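Katirside Allotment and Garden Society
Minutes of the spring general meeting
March 10, 2024
Main room, Katirside Hall

Present: 31 members, with the chair presiding. Apologies were received from 6 members.

1. Minutes of the last meeting
The minutes of the December meeting were read and approved with one correction. Under item 4, "north gate" should say "north path." The gate has not been moved.

2. Water
The new meter was read on the morning of the meeting. Use over the winter came to 148 units, against 262 for the winter before. Most of the drop is put down to the repair of the standpipe by the compost bays. Water to the lower plots will be turned back on once the night frosts are over. Members are asked to check their own taps and hoses first. Two members on the lower side reported low pressure last summer and asked for this to be looked at before the season starts. Agreed.

3. Plots and waiting list
There are 5 vacant plots, all on the Jara side. Three are in fair shape. The other two are badly overgrown with bramble and will be offered at half rent for the first year. It was proposed that large plots be split in two when they come free, to shorten the list. Opinion was divided. Those against said that half a plot is too small for potatoes and a shed. The vote was 14 for, 12 against, the rest abstaining. Carried, to be reviewed after one year.

4. Seed and compost order
The joint order with Birima Seeds closes at the end of the month. Onion sets are up in price again – shallots less so. Members who ordered last year and did not collect are reminded that payment is still due. The supplier can deliver bulk compost to the top lot only, and the truck will not come down the track in wet ground. Wheelbarrows will be left by the shed.

5. Shed and tools
The lock on the tool shed has been changed. Keys can be had from the secretary for a deposit. The Ukuvus tiller is back from repair and starts well, but it should be run dry before it is put away. One spade and the long loppers are missing. Please look at home.

6. Bonfires
A neighbor on the lane has complained again about smoke. After some discussion it was agreed that fires will be allowed on the first weekend of the month only, and none at all from June through August. Green waste goes in the bays. A notice will be put on both gates.

7. Summer show
The show will have the same classes as last year, plus one for the longest runner bean. The children's class stays free to enter. Table covers need replacing.

8. Any other business
A member asked whether hens could be kept. The lease does not allow it.
The hedge on the north path will be cut after nesting is over.

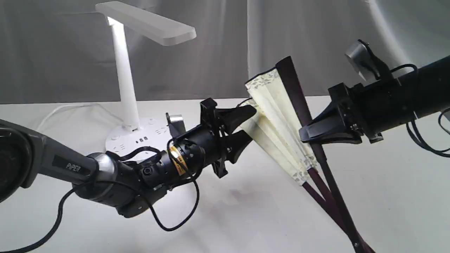 9. Next meeting
To be held in the main room after the show. Items for the agenda should reach the secretary two weeks ahead.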